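Oltgate Community Workshop
Progress report to the Nartey Fund, 6/3/23

Work since January has been on the electrics in the back room and on replacing the extension leads at the benches.

The old leads were a mixed lot. Several had no switches at all, and people were pulling plugs out by the cable to turn things off. We cleared out 19 of them and took them to the recycling point at Plosholm. The new power strips have a separate switch for each outlet and a light to go with it, so whoever locks up can check from the door what has been left on. We bought them through Proltura and came in £104 under the figure in our application.

Two jobs are still open. The wall sockets on the window side need moving up above bench height, and the electrician can't start until the plaster has been made good. We also have two benches without a fixed place for their strip. For now the strips sit loose on the worktop - not ideal, as the cables get in the way of larger repairs - and we would like to fit brackets underneath.

Labels for the plugs have been printed but not put on. Testing of the new strips is finished and the results are in the folder with the receipts.

We would like to spend the £104 on the brackets and a short length of cable cover for the doorway. Please let us know if this needs a formal change request or if an email will do.

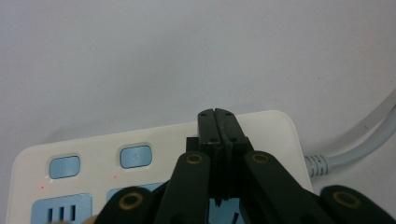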